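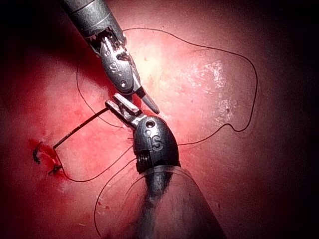 The Flusar wristed instrument set is the part of a robotic surgery program that buyers tend to budget for last, and we would gently like to talk you into putting it first. The arms and the console are bought once, and everyone remembers signing for them. The instruments get bought again and again, and their use is what decides how much suturing your people get done in a year. When one tool holds the needle and the other comes in so close that the two tips nearly touch, a joint with a bit of slack in it is something your operator will notice long before your purchasing office does. So please, before you compare prices on anything larger, sit down with whoever will be doing the stitching and ask what they expect from the tips.

Flusar Instrument Set: Planning and Ordering Guide
4th April
By the Ateş equipment desk

We have been supplying training centers and teaching hospitals for a good while now, and most of the calls we take begin the same way. Someone has an approved sum, a deadline, and a quote with a lot of line items on it, and they'd like to know which of those lines can wait. This page is our attempt to put the whole conversation in one place (with a cup of coffee, if you have one handy).

What comes in the set

The standard Flusar set has 11 instruments, including needle drivers, graspers and scissors, along with a rack and a printed care booklet. Each instrument ships with its own log card. Fill those cards in from the very first day! Centers that start the log later always end up guessing, and a guess is a poor thing to bring to a budget meeting. If your program is only teaching basic closure, ask us about the smaller set, which leaves out the specialty graspers and can be topped up whenever you like.
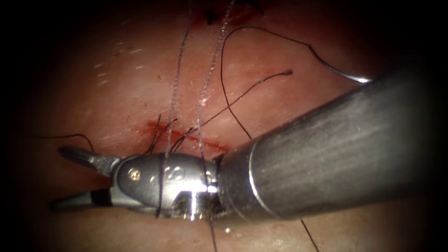

Consumables are where first-year budgets most often come up short, and we'd rather you heard it from us than found it out in the fall. Thread and needles go quickly once a group gets going, and so do the practice surfaces if you're running a training room. Look at how much material one short cut can take up: a tuft of black ends standing along the incision from the stitches already tied, and more strands trailing over the surface, one of them with its curved needle still attached. Multiply that by every learner you have on the schedule, then add a little for the days when someone wants to start over. Our Fustix consumables pack comes in boxes of 100 sutures, and we can set up a standing order so that you aren't ringing us in a panic.

What to set aside

The standard set is listed at $4000, with the rack and booklet included. A year of our inspection service is $150 per instrument, and you can add instruments to the service one at a time, which many smaller centers do. Shipping is quoted separately, as it depends a great deal on where you are and how fast you need things. We're always happy to split a quote across two budget years, so do mention it if your funding works that way.

Do check fit before you order. The Flusar set is made for arms with the Istis coupling, and although an adapter is available for some older arms, we'd like to hear which model you have before we send one out. An instrument that goes on a little stiffly will usually be fine, but one that needs persuading should come straight back to us.
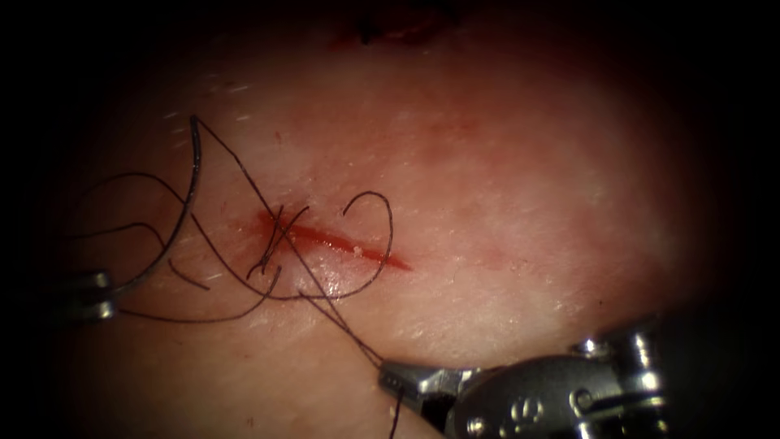
Looped thread over a straight incision, with the larger instrument's tip holding two strands.

Planning for the second year

By the second year you'll have your log cards, and they'll tell you far more than we can. Look for the instruments that get picked up every session, most often the needle drivers, and order spares of those before anything else. Scissors can usually wait a bit. Leave room for cleaning supplies too, and for the hours it takes someone to do the cleaning properly, an item we see left off more plans than any other. Send us your list in whatever state it's in, scribbles and all, and we'll go through it with you line by line.

Last updated: April

Comments

simlab_east: Does the inspection price include replacing worn jaws, or only checking them? Our quote wasn't clear.

Ateş equipment desk: Checking and adjustment only. Replacement jaws are quoted after the inspection, and we won't fit them until you've said yes.

budgetseason: Wish I had read the consumables part last year. We ran out of sutures halfway through the course and had to borrow from the department upstairs.

k_theatre: We started with the smaller set and added two needle drivers later. Worked out fine for us, though the rack is a tight squeeze now.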